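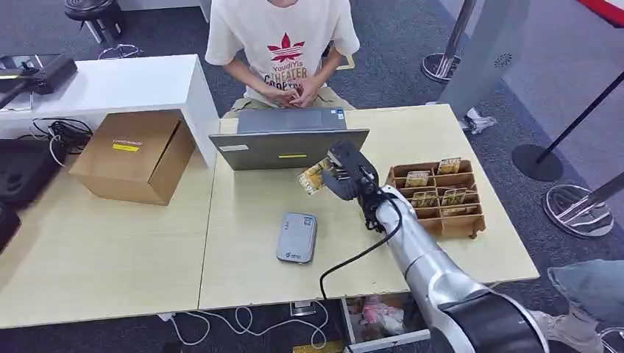 Workshop notebook, September 2019
Paste paper, second round

Big day for the paste papers! I finally got the comb patterns to come out crisp all the way to the corners, and I want to get it all down while I still have blue under my fingernails.

Where we left off in May: lovely color, mushy lines. Farzad thought the paste was too thin and I thought the paper was too thirsty, and we were both partly right, so no gloating from either side.

Paste. I went back to plain wheat starch and cooked it longer than I wanted to. It has to go past the point where you think it's done, until it turns glassy and starts to blop like oatmeal. Then off the heat, lid on, leave it alone until it's cool, and push it through the strainer twice. Twice! The first pass got rid of the big lumps and I nearly stopped there, but the second pass caught a whole spoonful of tiny ones, and those are the ones that leave little comet tails when the comb goes through. A squirt of dish soap at the end (small one) makes it slide beautifully.

Paper. Tried three kinds: the Achterberg text weight, the cream Padus, and the leftover drawing paper from the flat file. Achterberg is the clear winner. It took a sponge of water on both sides, lay down flat on the plexi and let me comb the same spot four or five times before the surface started to pill. Padus has a gorgeous tone under the yellow, but it buckles, and once it buckles the comb skips. I'd still use it for small things, book covers for the little notebooks or gift tags. The drawing paper was a mess. I kept one sheet because the mess is pretty.

Color. Acrylic, stirred in last. I mixed in old yogurt cups and wrote the amounts on the lids, so please don't throw out the lids! What I liked best:

Blue with a dot of black, over bare Achterberg. Reads like denim.
Rust over a dried layer of pale yellow. Oh, this one. The yellow shows through wherever the comb has been and the whole sheet glows.
Green over gray. Fine. A bit like a bank lobby.

The double-layer sheets need the first coat completely dry before the second goes on. I rushed one and the yellow lifted off in a long curl, which I then tried to comb back into place, which made a thing I'm calling The Eel.

Combs. The store-bought rubber one is still good for waves, but the ones I cut from a Hallow cracker box are better for nearly everything else. They go soft after a few sheets, so cut a stack before starting. Uneven teeth are the trick! I snipped mine by eye, some fat and some skinny, and the pattern came out looking like woven cloth. Also tried: a fork (scratchy, no), a cork (sweet little dots), the edge of an old gift card (great wide swoops), and a potato masher, which deserves a whole afternoon of its own.

Order that worked, for whoever goes next:
Sponge the plexi, lay the paper, sponge the top, smooth from the middle out.
Brush paste one way, then across, then the first way again.
Comb right away. You get maybe a couple of minutes before it starts to drag.
Lift by two corners and hang over the dowel, never the clothespins (dents).

Drying and flattening. Hung overnight they curl up like wood shavings. I ironed two from the back on low with a cloth between, and they flattened nicely, but the rust one got a slight shine along one edge. The others went under boards with the big dictionaries on top. I'll check on them tomorrow and write it here.

Cost, as I keep getting asked: the Achterberg was $79 for the pack, and we've barely dented it. Starch is pennies. The paint was all leftovers.

Still to sort out:
Does the finish rub off on hands? The blue does a little. Farzad Bagheri has a tin of Skaltero wax he uses on his box lids and has offered to try it on a scrap. Yes please.
Does it crack when folded? One crease test on the denim sheet, along the grain, looked clean. Haven't tried across the grain.
Will the paste keep in the fridge? Jar is on the second shelf with masking tape on it that says NOT PUDDING.

Next time I want to cut the combs wider and try one long pull across the full sheet, plus the masher. If the wax works, the rust sheets are going on the covers of the address books, with the plain gray cloth for the spines.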